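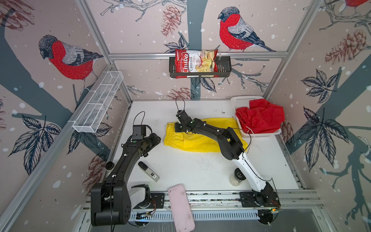

Is the Dondeo worth buying if you only iron once in a while?
I'd say it depends on what you iron. For shirts and napkins it has earned its spot in my closet, and for anything longer than a pillowcase I still pull out the big board and grumble.

I should back up a little. The Dondeo is a tabletop ironing mat with a stiff core, a padded cotton cover and a little fold-out rest for the iron at one end. It measures 32 inches long, and it folds in half with a handle, so you can carry it around like a skinny briefcase. I bought mine in April after my old board, a Brunar that I'd had since my first apartment, finally lost one of its feet and started leaning toward the window every time I put any weight on it. I loved that Brunar. It squealed like a gate but it was tall enough for me, and I want to be fair to it here because I'm going to complain about height in a minute.

It cost me 40 dollars with shipping, and it came rolled in so much paper that I was still finding bits of it under the couch a week later. The cover smelled a bit like a new shower curtain. I washed it on cold, hung it over a chair, and the smell was gone by the next morning. It did shrink a tiny bit, and getting it back over the corners took some tugging and one broken fingernail, so if you wash yours, put it back on while it's still slightly damp!

Now for the good part. The padding is lovely. It's firm enough that a collar lies flat and soft enough that buttons sink in when you turn a shirt face down, and I haven't pressed a single shiny spot into my dark pants. Steam goes through it without leaving the table underneath wet, at least with my iron, a Jarnmont that spits like a camel when it's low on water. My friend Kyung-hwa Yeo quilts, and she borrowed the mat for a weekend to press seams next to her sewing machine. She gave it back with a note asking where I got it (and a loaf of banana bread, so she can borrow it any time).

The height is my real gripe. On my kitchen table I'm fine for a few shirts, but after half an hour my lower back lets me know. I've moved it to the counter, which is better for me, though my husband Chang-ho is taller than I am and says it's still too low for him. He irons so rarely that I'm not giving his opinion a lot of weight.

The iron rest is flimsy too. It wobbles if you set the iron down at an angle, and I've gone back to standing mine on its heel on a trivet. And tablecloths are a chore - you press one stretch, slide it along, and by the time you reach the far end the first part has wrinkled again on the floor.

I looked at the Medina as well, the one with the magnets in the corners. It's thinner and cheaper, and it would be fine for travel, but the sample in the store had already creased down the middle and I couldn't get past that.

Four stars from me. I'd give it the fifth if they fixed that rest and sold spare covers in something other than gray.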